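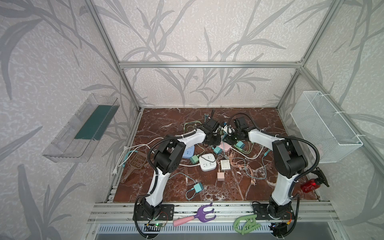
Power strips and adapters: sorting notes

Reading time: 4 min

Print this page | E-mail this page

1/ Everything with a socket or a prong came out of the drawer and onto the marble-pattern board. Three power strips, assorted plug adapters, one charger block. April 2018 is the date going on the labels.

2/ Strips first. Colors are lavender-blue, white and pink. I used to file these by length. Color is faster, and the label now says which room each one belongs to: lavender for the desk, white for the bench, pink for the spare room.

3/ Label goes on the underside, next to the rating plate, so both can be read at once. Room, month, cord length in inches. Shortest cord in the drawer is 45 inches. It has never reached anything useful from the bench outlet and it stays with the desk.

4/ Teal plug adapters: 4 of them. Same color, so they get kept as a set in one bag. They had ended up in separate drawers by February and I bought a replacement I didn't need. It went back.

5/ The pale pink square adapter gets its own bag. It is close enough in color to the pink strip that they were stored together for a year. Storing by color works for strips and fails for small parts. Small parts go by function.

6/ White square charger block: label it with the output, copied from the fine print. Do this in daylight. I have misread that print under a desk lamp twice.

7/ Light blue cable: coil it in loose loops about the width of a hand, one hook-and-loop tie, done. No wrapping around the block. Tight bends at the plug end are where mine have failed, every time.

8/ Inspection before anything goes back in the drawer. Look for browning at the socket openings, cracks in the case, bent prongs, a cord that slides in its strain relief. Any one of those and it goes in the recycling box. No tape repairs.

We use cookies to remember your reading preferences. Accept | Manage settings

9/ Load arithmetic, for the bench strip. Soldering station plus lamp plus the charger comes to well under 1000 watts. The space heater does not go on a strip. It has its own wall outlet and a label saying so.

10/ Strips do not plug into strips. The drawer label says this too, in larger type than the rest.

11/ Bags are the Besent zip type, medium. A pack of 20 covers this drawer and the one below it. The Troter ones are thicker but the write-on panel smears.

12/ Drawer layout, front to back: adapters in bags, charger block, cables, strips on edge at the rear with cords folded on top. Strips laid flat take up the whole drawer and everything else migrates underneath.

13/ Correction to 3/: measure cord length from the case to the base of the plug, without the prongs. I relabeled two.

14/ Next drawer is extension cords and the outdoor timer. Separate thread.

Print | E-mail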